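Notebook, January — wood glue, Brelen against Vedar, second go
Bench open from 9.15, Kamil in until lunch.

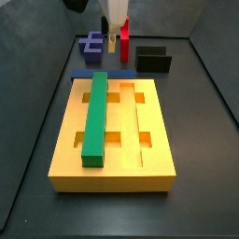
Why I'm repeating it

Brelen's leaflet says full strength in 30 minutes at room temperature. I didn't believe it in December and I don't now. Kamil's first set seemed to back them up, but he broke four joints of each and one of the Vedar ones had a knot in it. I wouldn't buy a tub on that, let alone switch the whole shop over.

What I did

Beech offcuts, end planed, lap joints, same clamps for both glues. Half pulled after 30 minutes, half left overnight. Iwona glued up and wrote the codes, I did the pulling without the key. Load read off the old hanging scale, in newtons.

Results (averages)

Brelen, 30 min: 1,750
Brelen, overnight: 3,595
Vedar, 30 min: 604
Vedar, overnight: not finished, two clamps slipped

So Brelen does grab faster, I'll give them that. Full strength it is not, with less than half the overnight figure. Kamil says "full strength" on the leaflet means full handling strength. Then they should print that.

Doubts

The scale sticks at the low end and the 604 may be flattering or unfair, I can't tell which. Need to hang a known weight on it before anyone quotes that number.
Overnight joints mostly tore in the wood, so 3,595 says as much about the beech as the glue.
Heater went off at some point in the night. Ishbel thinks it makes no odds. I'd like to see a thermometer reading before agreeing.

To do

Redo Vedar overnight with the screw clamps.
Ask Yung-ching where the older Vedar tub has got to — the new one pours thinner, and I'm not sure it's the same stuff.
Don't let Sheyla order Brelen yet.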